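**Masanja project report, part 3: rules we wrote and then had to obey**

By October our group had a simulated arm, 70 recorded episodes and no agreement on what counted as a good one. Chathurika kept anything that ended with the object in the air. Nazma threw out anything that looked nervous. Between them they disagreed on 11 episodes, and the meeting to settle it ran past the time the building locks.

So we wrote a recording standard. It has eight rules, and most of the arguing went into these:

- Open the fingers fully before the final descent, with one on each side of the object.
- No contact until the close command. Nudging the thing into place is a fail, however elegant.
- Leave markings on the object as rendered. If a label is wrong, log it and fix the asset between sessions.
- Rejected episodes stay in the folder with a reason typed out in words. "Bad" is one word and was retired.

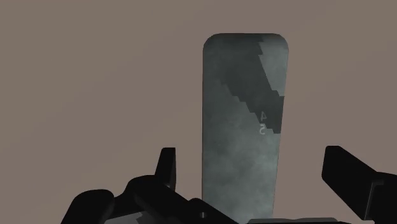 *Figure 2. Wrist view with the fingers open on either side of the slab. The digits 4 and 5 read backwards.*

Rule three came out of the mirrored digits. Chathurika wanted to flip the texture quietly and carry on, which would have left us with two versions of the same object under one name. We logged it. The log entry is longer than the fix will be.

Applying the standard to the old recordings cost us five episodes, all of them mine. The remaining 65 were checked again by whoever had not recorded them. Nazma has asked that the next version define "fully open" as a joint value, as we each seem to hold a private opinion on it.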